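Search notebook... Go

Kikus hand gripper, trial unit - Tuesday
2 min read

Second go with the Kikus kit, this time in the meeting room, where the big table gives us space to spread things out. Marisol Arango wants a yes or no from us before the end of June, and the quote (3,467 for the pair, pads included) is still sitting in my inbox.

Started on rigid stuff and got bored fast - it just works. So I moved on to cloth! Used the long brown patterned one, laid out on the table, and went for the near corner. The magenta pads have fine ridges that fan out, and I like them a lot more than the smooth ones on the Levby. You come in low, squeeze, and lift slowly. My wrist was complaining by run 13, so I swapped with Matvii, who has a lighter touch than me and pinches less fabric.
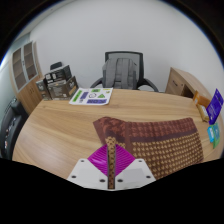 Gripes and open questions

The handle is too fat for Kirstin's hands, and she'll be doing most of the recording if we buy. Ask Polten if they do a slimmer one.

Battery went from full to 38 percent over the morning. Fine for us, but I'd want a spare.

Export is clunky - eight clicks to get one session out?? Matvii thinks there's a batch option hidden in the settings, will look after lunch.

Still to try: a towel, something stretchy, and folding with both hands. Also need to write back to Polten about spare pads and whether the price includes shipping.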